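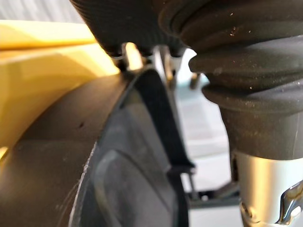

橡胶波纹套，褶子上落了点灰

终于把Skadgate听完了，100集，一集没跳！憋了一肚子话，开个串慢慢说。先说清楚，这是一档把长篇小说从头念到尾的播客，一季念一本，念完再请人来聊。我从去年五月开始听，断断续续，昨晚洗碗的时候听到最后一句，水龙头开着就站那儿了。

主播是Afia Laryea，写诗出身，后来在Duken一家社区电台做夜间节目。制作人是Gil-soo Nam，管录音、剪辑，也管选书。片头他只说一句话："请坐好。"一开始我觉得装，听到后面每次听见这三个字，肩膀自己就松下来了。

先讲大家问得最多的：为什么要听人念，自己看不行吗？行啊，当然行。我也是看书的人，家里书架早就塞到横着放了。但听人念一本长篇是另外一种时间，你没法扫读，没法偷看最后一页，作者写了三页的雨，你就得在雨里待够三页。

我第一季差点放弃。那本书开头有一大段家谱，谁的舅公娶了谁的表妹，眼睛看的话我肯定直接翻过去。Afia念得特别平，一个名字一个名字地放下来，像在桌上摆碗筷。到第三集那个表妹突然开口说话，我居然记得她是谁！从此入坑。

再说第三季，全节目的高峰（个人意见，欢迎来吵）。念的是Breltetti出版社的《盐田来信》，552页，书信体，一个女儿写给已经不认得她的父亲。书我手里有，买了两年没翻开，厚得可以垫显示器。

书信体特别适合出声念，因为信本来就有个听的人。Afia处理称呼的方式我反复倒回去听：每封信开头都是"爸爸"，前面几封她念得很亮，中间有段时间念得像例行公事，到后半本，这两个字前面多出一小口气。没有配乐，也没有音效，就那一小口气。

我在地铁上听到那封讲修屋顶的信，坐过了站。下车往回走，又坐过了一次，因为还在听。好吧，第二次多少有点故意的。

顺便夸一下剪辑。Gil-soo Nam不剪翻页声，也不剪喝水声，但是会剪口误。他在一期聊天里解释过，大意是：翻页是书的声音，口误是人的声音，听众想跟书待在一起，他就把人往后挪一点。我不完全同意，我觉得偶尔留个口误也挺好的，可是这种认真法我真喜欢。

说到口误，第二季有一集漏网了一个。Afia把"渡口"念成了"度假"，自己没发现，继续往下念，于是一队难民在寒风里走向了度假。论坛里的老听众到现在互相告别还说"度假见"。这种梗没听过的人完全get不到，听过的人笑到打嗝。

然后是第四季，争议最大的一季。选的是短篇集，一集一篇，很多人抱怨没有连续性，说好的长篇呢？我头两集也不习惯，刚认识一个人物他就走了。听到第六篇才发现，排序跟书里不一样，是他们跟作者商量之后重新排的，前一篇结尾的那扇门，后一篇开头有人在敲。

这个重排的事他们在节目里一个字没提！是有听众拿着纸书对照才发现的，在论坛发了个帖子，底下一串"啊？？？"。我就是其中一个"啊"。当晚把前几集全部重听了一遍，第二天上班眼睛是肿的。

插播一下怎么听比较舒服，给刚来的朋友。我的经验是别加速。我平时什么播客都开一点五倍，唯独这个不行，一加速Afia那些停顿就没了，而她的本事有一半在停顿里。你如果实在着急，我建议换一个别的节目着急。

也别睡前听第三季。睡前可以听第一季，家谱那部分，助眠效果一流（褒义）。第三季睡前听，你会爬起来给家里打电话，而那个时间家里人已经睡了。我爸接电话第一句是"出什么事了"，我说没事，问问你屋顶漏不漏。他说咱家住四楼。

每季末尾有一期长谈，80分钟，请译者、编辑、书店的人来聊，很少请作者本人。我一直好奇这是为什么，后来听到Afia说，作者在场的时候，大家讲话会变得礼貌。笑死，太真实了。第三季那期长谈来的是译者和校对，两个人为一个逗号争了十来分钟，我听得比看球还紧张。

那个逗号值得单独一条。原文一句话，大意是"我替你关了窗，你睡吧"。译者一开始断成了两句，中间用句号；校对坚持用逗号，说女儿关窗和叫父亲睡觉是同一个动作，手还在窗把手上，话就出口了。我把书翻出来找到那一页，印的是逗号。校对赢了！

听完那期之后我看书都不一样了，老盯着标点。上星期读一本很旧的散文，里面有个分号放得特别妙，我拍给朋友看，她回了我一个问号。也行，也是标点。

讲讲声音以外的。Skadgate有一个很朴素的网站，每集下面贴一份"生词和地名"，手工整理的。哪条河真有，哪个镇是作者编的，哪种鱼在方言里叫什么。我最喜欢的一条注释写的是："这种草我们查了三天，没查到，也许作者也没查到。"

我有个小遗憾，就是没有文字稿。对听力不好的朋友不太友好，版权上大概也难办，毕竟是整本书在念。长谈那几期完全可以出文字稿的，我已经给他们写信提过了，回信很快，说在想办法，署名是Gil-soo Nam，信尾也写了"请坐好"。我坐在椅子上笑了半天。

第五季，也就是最后一季，念的是《Moffat的冬天》。Moffat在书里是一个老印刷工的姓，全书就写他退休后的一个冬天，每天去关掉的印刷厂门口站一会儿，再走回来。没有什么情节。我跟朋友推荐的时候说到这里，对方眼神已经飘走了。

可是真的好听啊！你要知道这本书有大量重复，每天的路都一样，面包店、桥、邮筒、厂门。换了别人念可能会刻意做变化，Afia没有，她就让它重复。到了某一天，书里少写了邮筒，就少了那么一个词，我在厨房里大声说了句"邮筒呢？"把猫吓跑了。

后来邮筒怎么了我不剧透。你们自己去听，听到了来找我，我随时在线，半夜也行。

有人问我最后一集讲了什么。最后一集就是念完最后一章，比平时短，念完以后安静了一会儿，听得见合上书的声音。接着Afia说了谢谢，报了一遍五个季度五本书的书名和译者，每个译者都报了全名。没有预告，没有"下季再见"。

我特别在意报译者名字这件事。我自己做过一点点翻译，很小的活儿，知道名字常常缩在版权页最底下。她把译者和作者念得一样响，一样慢。我听到的时候正拿着一只盘子，就是开头说的水龙头那一刻。

论坛里现在分成两派，一派觉得肯定还有第六季，证据是网站上的"投稿"页面没关；一派觉得就此结束最好。我属于第三派，墙头草派，早上想要第六季，晚上觉得够了。

如果你只想试一集，别从第一集开始，我知道这听起来很怪。去听第四季的第二篇，讲两姐妹分一套旧百科全书，一个拿单数卷，一个拿双数卷，以后想查什么都得给对方打电话。单独成立，不需要前情，笑点很多，结尾那通电话特别好。喜欢的话再回头从家谱听起。

如果你喜欢慢的，直接第五季。如果你正在想家，第三季先放一放，或者身边备好纸巾，随你。第二季适合长途火车，里面一直有人在赶路（还有度假）。

我拉了个小小的共读群，已经有几个朋友进来了，打算从《盐田来信》开始，轮流出声念，一个人念一封。上次试了一下，大家都很害羞，念得像在报菜名，有个朋友念到一半自己笑场，又倒回去重来。可是念到第二轮，房间里就不太一样了，连手机都没人看。

我念的那封正好是修屋顶的。练了好几遍，觉得自己准备得很好，结果开口第一个"爸爸"就念太快了。原来那一小口气这么难。我现在对Afia的佩服又多了一层，她念完一整本，声音从头到尾都是稳的。

补一条买书的事：《盐田来信》的纸书有两个版本，内文一样，旧版字号小，眼睛容易累，新版后面多了一篇译后记，写逗号之争的就在里面，译者认输认得非常有风度。去图书馆借也一样，我那边馆里就有，书脊都被翻软了，看着很高兴。

好啦，手指酸了。你们有没有那种听完或者看完之后，看什么都想拿来比一比的节目？贴在下面吧，我接下来的通勤时间完全空着，慌得很。念书的、聊书的都可以，冷门的更好，音质差一点没关系。

刚刚看到有人回复说已经听完两姐妹那篇了，这也太快了吧！而且他说他是单数卷那个姐姐。我想了想，我应该是双数卷的，我永远查不到第一卷里的东西。

再更新一条：我爸刚打电话来，说物业通知顶楼要做防水，问我是怎么提前知道的。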